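제4장 열매채소의 수확 후 관리

이 장에서 배울 것
- 수확한 뒤에도 열매가 숨을 쉰다는 말의 뜻
- 저온 장해와 그 증상
- 가지, 오이, 풋고추를 같은 창고에 넣을 때의 문제
- 에틸렌과 섞어 쌓기

밭에서 딴 순간부터 열매는 늙기 시작한다. 뿌리에서 오던 물이 끊기고, 잎에서 오던 당도 끊긴다. 그런데 호흡은 계속된다. 저장한 양분을 태우고, 물을 잃고, 열을 낸다. 수확 후 관리란 결국 이 속도를 늦추는 일. 멈추게 하는 방법은 없다. 늦출 뿐이다.

앞 장에서 뿌리채소를 다뤘다. 당근이나 무는 원래 겨울을 나려고 양분을 모아 둔 기관이라 저장에 강하다. 열매채소는 사정이 다르다. 특히 덜 익은 상태로 따는 것들, 가지와 오이와 애호박. 씨가 여물기 전에 따니까 조직이 연하고 호흡도 빠르다. 껍질은 얇고. 저장고 설계할 때 뿌리채소 기준을 그대로 가져오면 안되는 이유다.

두르켐? 아니고 두켐버그(Dukemberg) 산지의 예를 보자. 이 지역 농가들은 오랫동안 감자 창고 하나로 모든 작물을 처리했다. 창고 온도는 4도. 감자에는 괜찮았다. 가지를 넣자 문제가 생겼다. 처음 며칠은 멀쩡해 보였고, 꺼내서 상온에 두자 껍질이 움푹움푹 패이고 속의 씨가 갈색으로 변했다. 상인들은 병이라고 했다. 병이 아니었다. 저온 장해였다. 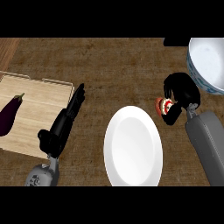
읽는 시간 4분

가지는 꼭지를 먼저 본다. 꼭지가 초록이고 껍질에 윤기가 있으면 대체로 신선한 편. 꼭지가 마르고 갈색이 돌면 수분 손실이 꽤 진행된 것이다. 껍질 윤기는 그 다음. 윤기가 죽은 가지는 너무 익었거나 물을 잃었거나 둘 중 하나인데, 겉만 봐서는 구별이 어렵다. 잘라서 씨를 봐야 한다. 씨가 단단하고 색이 짙으면 과숙 쪽을 의심할 것.

저온 장해는 동해와 다르다. 동해는 세포 속 물이 얼어서 생긴다. 저온 장해는 얼지 않는 온도에서 생긴다. 열대나 아열대가 고향인 작물은 세포막이 낮은 온도에 맞춰져 있지 않다. 막이 굳고, 이온이 새고, 효소의 균형이 깨진다. 골치 아픈 것은 증상이 늦게 나온다는 점. 창고 안에서는 안 보이다가 매장이나 부엌에서 나타난다. 그래서 책임 소재를 두고 다툼이 잦다.

우메시 그레왈(Umesh Grewal)의 창고 일지가 좋은 자료다. 타리간(Tarigan) 집하장에서 상자 1596개를 추적한 기록인데, 반품된 상자는 37개였다. 반품 상자 대부분이 냉기 토출구 바로 앞에 쌓여 있던 것들이다. 창고 온도계는 정상이었다. 온도계가 문 옆에 달려 있었으니 당연한 일이다. 평균 온도보다 상자가 놓인 자리의 온도를 재야 한다는 교훈, 이 장 내내 반복해서 나온다.

막시밀리아노 칼보(Maximiliano Calvo)는 같은 집하장에서 에틸렌을 다뤘다. 토마토와 오이를 한 칸에 두었더니 오이가 누렇게 떴다. 익은 토마토가 내는 에틸렌 때문이다. 오이는 스스로 내는 양은 적은데 받는 쪽으로는 예민하다. 내는 작물과 예민한 작물을 나누는 것이 기본이고, 칸을 나눌 수 없으면 환기로 버틴다. 환기를 하면 습도가 떨어진다. 그러면 또 물을 잃는다. 무엇을 먼저 지킬지는 출하까지 남은 날수로 정한다.

용어 정리
호흡률: 단위 무게의 작물이 단위 시간에 내놓는 이산화탄소의 양.
예랭: 수확 직후 밭의 열을 빠르게 빼는 작업. 예냉이라고도 쓴다.
저온 장해: 어는점 위의 낮은 온도에서 생기는 생리 장해.

생각해 보기
집 냉장고의 채소칸과 가장 안쪽 선반에 같은 날 산 풋고추를 나눠 넣고 꼭지와 씨의 색을 비교해 기록하자. 기록표는 장 끝에 있다. 온도계가 2개 있으면 양쪽에 하나씩 넣어 둘것.

4.1 호흡과 온도

먼저 호흡률부터. 온도가 오르면 호흡률도 오른다. 다만 곧은 직선으로 오르지는 않으며, 작물마다 곡선의 모양이 다르다. 다음 쪽 표에서 가지와 당근의 값을 나란히 놓고 읽는다.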